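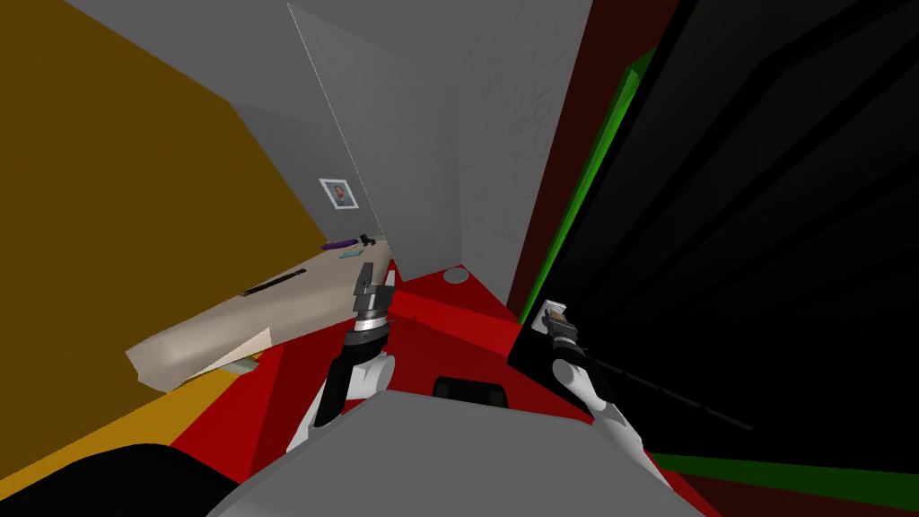 Right gripper beside the white plate, left arm out toward the counter. Simulated room, red floor.

Monday was my first full day of teleoperating in the simulator, after a couple of weeks of only reading logs from other people's sessions. I'm writing down how I set it up, mostly so I can find it again.

The robot model has two arms on a grey torso. I drive each arm with its own hand controller, and the trigger closes the gripper. The software is Evlow, which takes the controller positions and works out the joint angles. Recordings go into Dagdag, where I can play them back, trim them and throw out the bad ones. The rooms come from a set called Rinden. They get built with random wall and floor colours so the trained policy doesn't get attached to any one kitchen. That's how you end up with mustard and grey walls, a maroon one off to the side and bright green edging. After an hour I stopped noticing.

The task I'm on is a reach and press. The right gripper has to come up to the small white plate on the side of the big black unit, touch the middle of it, and back away without bumping anything. The left arm has no job in this one, but it still gets recorded, so I have to hold it somewhere sensible. I started out letting it hang. My left hand drifted when I got tired and the arm drifted with it, and playing those back you could see it wandering all over the place. Now I park it reaching forward toward the counter with the fingers up and rest my elbow on the chair.

Depth is the hard part. On a flat monitor I can line up left and right and up and down with no trouble, but I can't tell whether the gripper is 3 cm off the plate or already through it. Shadows help a bit. What helped more was slowing right down for the last part of the reach and watching for the contact marker in Evlow to change. The centre of the plate is tan, and I aim for that.

Things I changed during the day:

Motion scaling went down to half. My wrist moves a lot and the robot's wrist only moves a little, so the jitter mostly goes away.

Clutch on the left thumb button. Holding it freezes both arms so I can put my hands back in a comfortable spot. I'd been restarting the whole episode for that, which was a waste.

Episodes capped at 20 seconds. If I haven't touched the plate by then, it's a bad demo anyway.

I kept 12 episodes from the morning and deleted more than that. The afternoon went better. The full set for this task is 426 now, counting everything recorded at Miston before I joined in, and I'd like to get a good chunk more done in September before we train on it again.

The last policy got to the plate most of the time but came in too low and slid up the side. I think that's from demos where the operator came in low and corrected late. I did the same thing myself all morning. So for the new ones I raise the arm first, get level, then go straight in. It looks stiff on playback, but every run has the same shape.

Next up is a counter task, picking things up and moving them along. That one uses the left arm, so I'll need to get my elbow off the chair.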